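Leather sandals for a week of walking, Ganine or Swanepoel?
Forum: Shoes and Summer Clothes

suvi_in_flats
August 4, 2024
I need one pair of sandals that can do city walking in the day and dinner at night. Down to two. The Ganine slingback in tan, which has a low block heel, and the Swanepoel two-strap flat in black. I have a wide forefoot and a narrow heel. Budget is 100 dollars and both come in under that on sale. I leave in two weeks and I'm only taking a carry-on, so no backup pair.

marlpit
Swanepoel. I had the Ganine last summer and the back strap slid down every few steps. I put an extra hole in it and it still slid. Sold them in July. 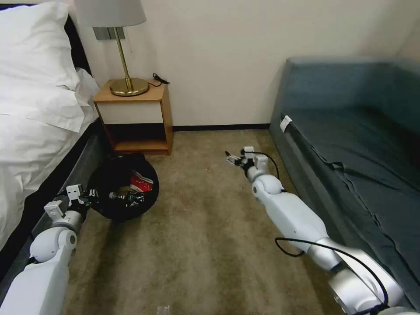

Do the Swanepoel flats run wide enough to keep my usual size?
They're cut generous across the toes, so stay with your usual size and tighten the ankle strap for a narrow heel.

tobacco_linen
I disagree with marlpit on the Ganine. The strap on mine has stayed put through two summers. It depends on your heel shape. The low heel also looks better with a midi skirt or wide pants, and OP did say dinner. The Swanepoel looks like a beach sandal to me, even in black.

marlpit
OP has a narrow heel. That is the exact problem I had.

tobacco_linen
So do I. We may have different versions. Mine have the elastic piece behind the buckle. I think they dropped it on the newer ones.

suvi_in_flats
The pair I'm looking at has no elastic that I can see. The product page only says "adjustable strap."

henrys_hem
Have you looked at Dolunlow? They do a cork wedge with a full ankle strap. More than 30 dollars cheaper than the Ganine when I bought mine. The footbed is soft but the straps are stiff for the first few days. Wear them in the house with socks.

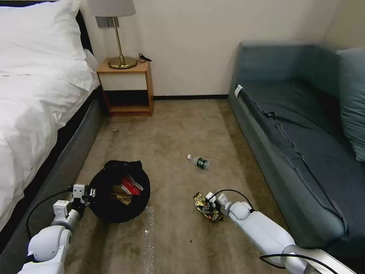 Hotel room, nightstand side

marlpit
A wedge on cobblestones is a bad idea. I turned an ankle that way.

henrys_hem
It's a low wedge. I walked all over an old town in them with no trouble. I wouldn't take a high one.

Monique Sabatier
I worked in a shoe store for years. Whatever you buy, try it on late in the day when your feet have swollen a bit. With a wide forefoot you want the front strap to sit behind the joint of the big toe. If it crosses right on the joint you will get a blister there. Both the Swanepoel and the Dolunlow sit far enough back. I haven't handled the new Ganine so I can't say.

suvi_in_flats
Thanks, that's useful. The Suvurham store downtown carries Swanepoel and Dolunlow, so I'll go after work and try both. Leaning flat.

tobacco_linen
Get the tan if they have it. Black shows every bit of dust.

marlpit
Tan shows water spots. Get the black.

suvi_in_flats
Update. Bought the Swanepoel in black, usual size. The ankle strap is on the second to last hole and the heel doesn't move. The Dolunlow felt fine but it was heavier than I wanted in a carry-on. Will wear them to work this week and see how the straps do.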